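3.2. La categoría «varios» en los inventarios domésticos autodeclarados

Los cuestionarios de posesiones domésticas parten de un supuesto que rara vez se discute: que quien responde sabe lo que hay en su casa y que, preguntado con cortesía, lo dirá. El cuestionario Drutness, el más usado en los estudios de consumo de los que nos ocupamos aquí, hereda ese supuesto y lo traslada a una lista cerrada de rúbricas (cocina, higiene, ocio, textil, herramientas) a la que se añade, al final y en letra más pequeña, una casilla de «varios». Nuestra objeción empieza por esa casilla. Un recipiente con contenido mezclado obliga al informante a tomar varias decisiones de clasificación seguidas (Figura 3), y el cuestionario no recoge ninguna de ellas.

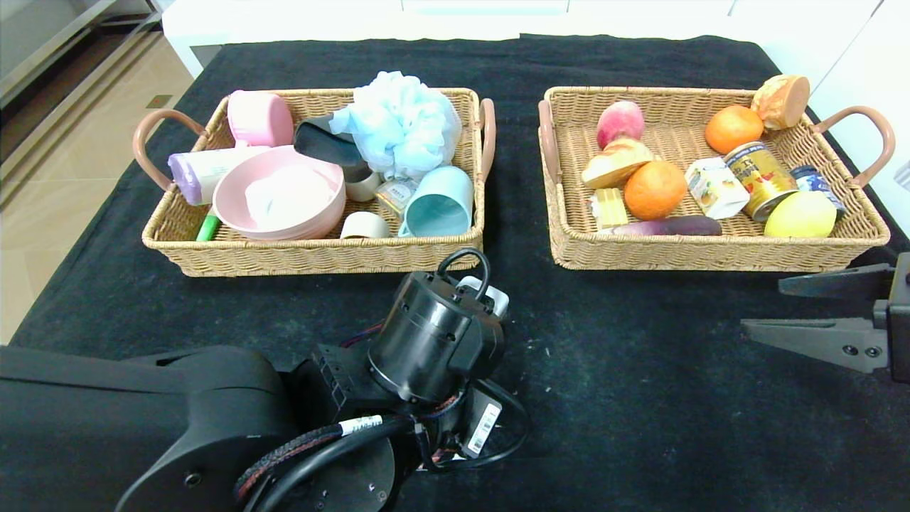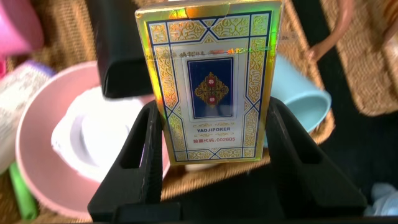
Figura 3. Objetos de uso cotidiano. Primera imagen: dos cestas de mimbre con asas forradas de cuero; la de la izquierda contiene, entre otras cosas, un cuenco de plástico rosa y una esponja de baño de malla azul claro. Segunda imagen: estuche de naipes con la marca YAOJIPOKER.

Conviene separar dos problemas que la literatura suele tratar juntos. El primero es de recuerdo: el informante olvida lo que no usa. El segundo es de unidad: aunque lo recuerde todo, no sabe qué cuenta como una cosa. Una baraja puede declararse como un juego, como un objeto de papel o no declararse en absoluto. Un cuenco puede figurar bajo «cocina» cuando hace tiempo que se guarda con los artículos de baño. Y si dentro del cuenco hay algo más, la instrucción del cuestionario («anote los objetos, no los recipientes») deja de ser aplicable, pues el mismo artículo es objeto para una pregunta y recipiente para la siguiente. Las correcciones estadísticas propuestas hasta la fecha se ocupan del primer problema. Del segundo apenas hay rastro, salvo alguna nota al pie.

La muestra de Rendow permite examinar la cuestión con algo más de detalle que otras. De los 1143 hogares que devolvieron el cuestionario completo, 541 marcaron la casilla de «varios» al menos una vez. Honkanen interpreta esa cifra como indicio de exhaustividad: los informantes habrían agotado las rúbricas ordinarias y recurrido a la última para no dejar nada fuera. La interpretación es posible. También lo es la contraria, a saber, que la casilla sirviera para terminar antes. Con los datos publicados no hay manera de distinguir entre las dos, y sorprende la seguridad con que se ha elegido la primera.

Eskola y Koskela intentaron resolver la ambigüedad mediante visitas de contraste. Su procedimiento consistía en repetir el inventario en presencia de un entrevistador y comparar ambas listas, rúbrica por rúbrica. El resultado que suele citarse es el alto grado de coincidencia en las rúbricas de cocina y textil. Se cita mucho menos que los autores excluyeron de la comparación la casilla de «varios», con el argumento de que «su contenido no es comparable entre hogares». El argumento es correcto, pero tiene consecuencias incómodas. Si el contenido no es comparable entre hogares cuando lo anota un entrevistador, tampoco lo será cuando lo anota el propio informante, y entonces no se entiende que el índice agregado siga incluyéndolo con el mismo peso que las demás rúbricas.

Hay además un efecto del orden de las visitas que el trabajo original menciona de pasada. El segundo inventario se hizo siempre después del primero, nunca al revés, y en la misma vivienda. Un informante que ya ha rellenado el formulario una vez ha aprendido sus rúbricas; es de esperar que la segunda lista se parezca a la primera aunque ninguna de las dos se parezca a la casa. La coincidencia mide entonces la constancia del clasificador — cosa útil, sin duda — y se presenta como medida de exactitud. Joonas Eskola, en respuesta a una consulta nuestra, admite el reparo y lo considera menor. A nosotros no nos lo parece, pero reconocemos que carecemos de datos propios con el orden invertido.

Queda la solución que propone el protocolo Pleltow, que prescinde de las rúbricas y pide al informante que describa su casa recipiente por recipiente: cajones, cestas, estantes, cajas. La idea resulta atractiva. Cada persona conoce sus cajones mejor que las categorías de un equipo de investigación, y el recorrido físico por la vivienda ayuda a la memoria. Los defensores del protocolo han presentado listas más largas que las obtenidas con Drutness, y de ahí han concluido que son mejores. El paso es discutible. Una lista más larga puede deberse a que se recuerdan más objetos, pero también a que se fragmentan más: donde antes se escribía «artículos de aseo» ahora aparecen el frasco, la esponja y el peine por separado. Sin una regla de unidad común, la longitud no informa sobre la cobertura.

El protocolo introduce, por otra parte, un sesgo que el cuestionario de rúbricas no tenía. Obliga a que todo objeto esté guardado en algo. Lo que circula por la casa (la ropa a medio doblar, el libro que se lleva de una habitación a otra, lo prestado) cae fuera, o se asigna al recipiente en el que el informante cree que debería estar. En las entrevistas piloto revisadas por Eero Koskela este segundo comportamiento era frecuente, y los informantes lo describían con naturalidad: anotaban el lugar propio de cada cosa, no el que ocupaba esa mañana. Para un estudio sobre normas domésticas sería un hallazgo. Para un inventario es un error sistemático, y de signo desconocido.

Tampoco ayuda la escala de confianza que acompaña a ambos instrumentos. Se pide al informante que valore de 1 a 5 la seguridad con que ha respondido, y los cuestionarios con puntuación de 4 o superior pasan al análisis sin revisión. No hemos encontrado justificación alguna del umbral. En la muestra de Rendow la puntuación se recogía al final del formulario, inmediatamente después de la casilla de «varios», de modo que no puede saberse si la seguridad declarada se refiere al conjunto o a lo último que se escribió. Cabe sospechar que mida, sobre todo, las ganas de dar por cerrado el asunto.

Nada de lo anterior invalida los inventarios autodeclarados para preguntas modestas. Si interesa saber si en un hogar hay o no lavadora, el cuestionario Drutness responde con suficiencia, y es barato. Las dificultades aparecen cuando se usan las mismas respuestas para estimar cantidades totales de posesiones, y se agravan cuando esas cantidades se comparan entre poblaciones con costumbres de almacenamiento distintas. Dos hogares con las mismas cosas, uno que las reparte en muchos recipientes pequeños y otro que las junta en pocos, obtendrán bajo Pleltow listas distintas, y bajo Drutness usos distintos de la última casilla.

En lo que sigue adoptamos una posición conservadora. Conservamos las rúbricas ordinarias tal como fueron declaradas, excluimos la casilla de «varios» de todos los agregados y presentamos los resultados por rúbrica, sin índice único. La exclusión tiene un coste: los 541 hogares mencionados pierden una parte de sus respuestas, y no sabemos si esa parte es trivial. La alternativa sería imputarla a partir de las demás rúbricas, como hace Honkanen, lo que supone conocida justo la relación que se quiere estimar. El apartado 3.3 detalla las reglas de depuración aplicadas al resto de la muestra.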